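Notebook, folding bench, Restthorpe workshop
17th March

Started after lunch, because the morning went to labels. Jaxon Pelletier washed the second lot of garments yesterday evening and I took them up from the drying room in one bag. I should not have left them in the bag. The cotton ones came out with hard creases and I spent time shaking each of them before I could put it down.

Today's question is the same as in September: how flat must a dark garment be before the first fold, so that the folded piece keeps its shape on the shelf? In September we used the old felt table, and the felt was holding the fabric too much. The marble-pattern top is more slippery. The cloth moves easily when you pull one side, which is good for opening it and bad for the second fold, when the lower layer wants to travel together with the upper one.

I began with navy. The bright blue one waited beside it, and I did not try to make it neat.

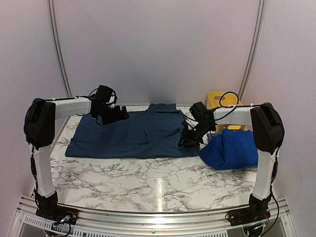
Navy garment laid out, upper edge still bunched. Royal blue in a heap on the right, yellow bin behind.

The upper edge is the part I am not satisfied with. When the body is flat, the top still stands up a little, and if I fold over it the whole piece gets a hump. Mostafa Mahrous says to smooth from the top down to the hem and never from the middle. I tried his way on the next garments and I think he is right, but small creases then collect at the bottom edge. These are less of a problem for me. They go inside at the last fold.

Weight of the test garment from the Ivora box: 215 g on the small scale. The Ait Ali ones are lighter and I did not weigh all of them.

Folded 19 pieces in total. Of these, 11 kept a straight edge after one hour on the shelf. The others opened at the side, mostly the ones I did early, straight from the bag.

Glare at the front of the table is tiring for the eyes in the afternoon. Ask if the lamp can be turned toward the wall.

For next time:
Hang the garments overnight, no bag.
Use Mostafa's direction for all the dark ones.
Return the Pakilthorpe folding board, we have kept it 2 weeks too long.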